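Search this guide Go Clear

Home Contents Section 3 Section 4 Section 5 Contacts

SECTION 4. BASKET HANDLING AT THE TWO-ARM TABLE

Balcombe Produce Packing, Dulville site
Written by Romana Brabec, line training. Checked by Vilém Hrnčiar, maintenance.
Issue of 26/06/2023. Replaces the four loose sheets taped up by the hand sink.

4.1 Before you read on

The sales booklet that came with the table says the cell "frees staff for higher-value tasks." I have asked twice what those tasks are and have not had an answer I could put in a manual. What follows is what the person on shift has to do for the table to do its part. Most of it is work we did not have before.

You need to have signed off Section 3 (stop buttons, guards, lockout) before you use this section. If your name is not on the Section 3 sheet, stop and see Dagmar Ševčík.

The table is used for moving small baskets between the table top and the rack, for training runs with toy and sample fruit, and for the short retail runs out of Bornell. It is not used for glass, for anything with a lid, or for full crates. The arms will try a full crate if you ask them to. Do not ask them to.

4.2 Setting the table

1. Check that the stop button is in reach from where you will be standing. Reach for it. Looking at it does not count.

2. Wipe the table top with a damp cloth and let it dry. Do not use the blue spray. It leaves a film and baskets slide on it.

3. Set the wire rack at the back of the table, in the center, with the open front toward the arms. The wooden base must sit flat. If it rocks, turn the rack out of service and tell maintenance.

4. Clear the rack. Tags, pens, gloves and cups all have a way of ending up in there.

5. Put one basket in front of the rack with its raised handle to the back. Only one. The program was taught with one and gets no better with practice on two.

6. Load the basket by hand. Heavy or round items go in the middle. Long items may lie on top, but see the note.

Note: The training program accepts a long item that hangs a little over the rim. The retail program is set tighter and will halt on it. The screen gives the same message for this as for a missing basket, so look at the basket before you start hunting through menus.

7. Step back behind the floor line. Say "clear" out loud, even if you are alone. It feels silly for a week and then it doesn't.

4.3 Starting a two-hand hold

1. On the panel, choose BASKET, then TWO HAND.

2. Enter the basket code. The small square basket is 44. The old deep basket is 725, and we have very few left. The panel will let you enter one code with the other basket on the table. It does not check.

3. Set the speed to 4 for training and for the first run of any shift. Leave it there unless the shift lead tells you to change it. The booklet recommends a higher setting. The booklet does not pick up the fruit.

4. Press and hold START until the arms begin to move, then let go.

5. Watch the hands come in. They should reach the basket from both sides at the same height. If one arrives well ahead of the other, press PAUSE.

6. Before you allow a lift, compare the hold with the picture. The palms face in, the fingers lie along the side walls, and the thumbs come across low at the front.

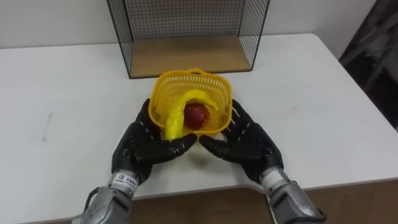 Fig. 4-1. Two-hand hold on the small yellow basket, training load of toy banana and apple.

7. If the hold looks right, press CONTINUE. If it does not, press PAUSE, then OPEN, and wait for both hands to draw back fully before you go near the table.

CAUTION: Never straighten the basket while the hands are on it. The hands look enough like ours that people treat them like a coworker's and reach in to help. They do not feel you coming. Eilif Lindholm got a bruised knuckle this way in the first month and he is the most careful person on the line.

CAUTION: A good-looking hold is no promise of a good lift. Keep watching until the basket is down again.

4.4 When it stops

Some halts can be cleared by the operator. The rest cannot, whatever the message on the panel suggests.

HOLD NOT FOUND. Press OPEN, wait for the arms to draw back, check the basket code, set the basket square to the table and start again. Two tries, then call maintenance.

UNEVEN GRIP. Usually the load is all on one side. Open, reload by hand, start again.

RACK BLOCKED. Clear the rack. If it is already clear, the rack has been shifted. Put it back on center.

ARM LIMIT or any message in red. Leave it alone. Press the stop button, hang the tag on the panel and call Vilém Hrnčiar or whoever has the maintenance phone. Do not restart to see if the message goes away. It often does, and then we have no idea what was wrong.

Write every halt in the log, including those you cleared yourself. Last quarter's report to Baumgartner, who supplied the table, showed very few halts, and they were pleased. It showed very few because we were clearing them and getting on with the day. If the log stays blank, the table looks as if it runs itself, and the staffing plan gets drawn up to match.

4.5 What changes for the person on shift

This part was not in the supplier's manual. Dela Antwi asked for it on behalf of the line and I think she was right.

a) You are still responsible for fruit quality. The arms do not sort. A soft apple goes in the rack as neatly as a sound one.

b) You stand more and move less. Several people have reported stiff backs and sore feet since the table went in. Swap places at every break. The shift lead must allow it, and "the table was running fine" is no reason to skip it.

c) Watching is work. You may not be given labels to fold or phones to answer while the arms are moving. If you are asked, say no and point to this paragraph.

d) The hand-packing bench stays open. Anyone trained on the table keeps at least one shift a week on the bench so the skill is not lost. The July schedule already shows this. If it vanishes from a later one, ask why.

e) The table keeps a count of cycles. That count is for servicing the arms, due every 3000 cycles. It is not a measure of the operator and may not be used in a review. Management agreed to this wording. Keep a copy.

As for whether the table saves time, I can't tell you. It has been quicker on long runs of one basket and slower on everything else, and nobody has counted the loading, the watching or the log. We will look again at the end of July.

4.6 Shutting down

1. Let the current cycle finish. Do not use the stop button to end a shift.

2. Choose PARK and wait for both arms to come to rest.

3. Empty the basket by hand. Training fruit goes back in the bin marked TRAINING. A toy apple got as far as the Bornell pallet in the spring, so check.

4. Look over the fingers and wrists for juice, grit or loose covering. Look only. Cleaning the hands is a lockout job, see Section 3.

5. Check that no cable is pinched or rubbing on the table edge.

6. Sign the log with the time and the number of halts. If there were none, write "none."

Note: The panel may offer an update when you park. Press LATER. The last one changed the menu names and half of this section had to be rewritten. Updates are done by maintenance, with a second person present.

Continue to Section 5, Rack changes and sample trays.

Questions about this section: training desk, Balcombe Produce Packing, Dulville | © 2023 Balcombe | Back to top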